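Nullpunkt, Finger, Spiel: Wartung an einer Greifzelle

Der Zweibackengreifer an Zelle 3 bei Steltov hatte über den Sommer hinweg an Wiederholgenauigkeit verloren. Auffällig wurde das zuerst an den Protokollen: Die Greifweite beim Schließen auf das Einstellmaß lag nicht mehr im zulässigen Band, die Fehlgriffe häuften sich in der zweiten Schichthälfte. Die Steuerung meldete keinen Fehler. Motorstrom und Temperatur blieben unauffällig, die Ursache war also mechanisch zu suchen.

Der Wartungsplan des Integrators Lirnus sieht für diesen Fall eine feste Reihenfolge vor. Zunächst wird der Arm in die Serviceposition gefahren und die Antriebsleistung abgeschaltet. Danach wird das Spiel der Finger von Hand geprüft, quer und längs zur Schließrichtung. Erst wenn das Ergebnis notiert ist, darf ein Werkzeug an den Greifer. Wer vorher nachzieht, verliert den Befund.
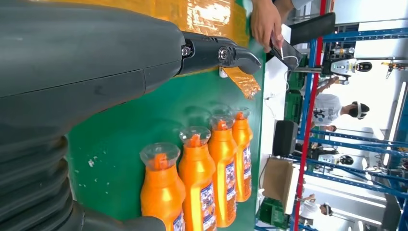

Für die Einstellung des Fingergelenks ist eine Demontage des Greifers nicht erforderlich. Die Zugänglichkeit hängt von der Bauform ab und sollte schon bei der Auslegung der Zelle geprüft werden. Sechskantschraube und runde Gelenkschraube sitzen hier mit kurzem Abstand seitlich am Gehäuse und sind mit Standardwerkzeug zu erreichen, sofern der Arm günstig steht. Eingestellt wird in kleinen Schritten, nach jedem Schritt wird der Finger über den vollen Weg bewegt. Ein zu straffes Gelenk ist kein Gewinn: Es erhöht den Schließstrom und verfälscht die Greiferkennung, die bei Steltov allein über den Strom läuft.

Nach der Mechanik folgt der Nullpunkt. Der Greifer schließt gegen ein Endmaß von 65 mm, der Geberwert wird übernommen, anschließend wird die Messung wiederholt. Weichen die Werte voneinander ab, ist das Spiel nicht beseitigt und die Einstellung beginnt von vorn. Bei dünnwandigen Kunststoffflaschen wird zusätzlich die Höhe über der Tischfläche kontrolliert, weil ein zu tief stehender Finger aufsetzt und das Gelenk seitlich belastet.

Die Abnahme umfasste 519 Greifzyklen ohne Eingriff. Das Lastprofil stammt aus der Prüfsoftware Halasex, die auch die Stromkurven aufzeichnet. In den ersten 69 Zyklen stieg der Schließstrom leicht an und blieb danach konstant. Lirnus wertet das als Einlaufverhalten der neuen Buchsen.

Der nächste Prüftermin ist für Dezember angesetzt. Bis dahin wird die Greifweite bei jedem Schichtwechsel am Endmaß kontrolliert und ins Zellenbuch eingetragen. Ersatzfinger liegen bei Gourlay auf Abruf.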